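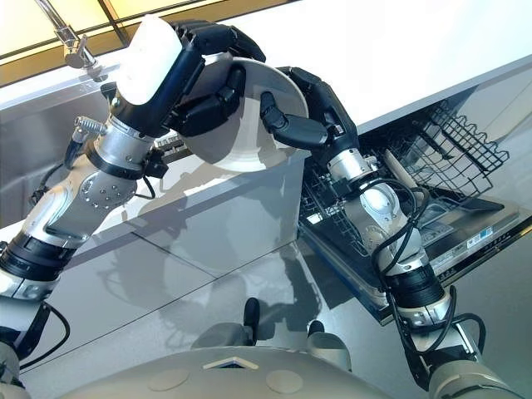
Film Talk > Character Actors & Supporting Players

Topic: Best performance with under five minutes on screen?

reelgone_32
Watched The Siltau Ferry again last night and I'm convinced Hooman Hashemi steals it as the ticket clerk. He has 11 lines. One of them is "No."

matinee_moth
It's a great "No," I'll give you that. But the clerk only works thanks to the editing. They cut back to his face every time the lead says something dumb. My dog would get a nomination with that kind of coverage.

reelgone_32
Your dog couldn't do the thing with the stamp.

Ghaffari_fan
Wrong Hashemi movie anyway. Go find Zalton, where he plays the landlord. Two scenes, both on a staircase, and he's scarier than the guy with the gun.

popcorn_debt
Rowena Belmonte in Dutesitz. The aunt at the wedding. She eats soup and ruins three marriages.

matinee_moth
Belmonte is in that for at least nine minutes. Disqualified.

popcorn_debt
The soup is nine minutes. She is in maybe four of them.

reelgone_32
I'd accept the soup as a separate entry.

Ghaffari_fan
Has anyone seen her stage work? I paid 200 bucks for a seat behind a pillar and heard a terrific performance.

oldusher
I tore tickets for Dutesitz in May when it opened. We had 645 seats and most nights I could have learned everybody's name. Those who came did laugh at the aunt, though. I still say the clerk is overrated – he's playing bored, and I did that for a living.

reelgone_32
Yes, but did you have a stamp?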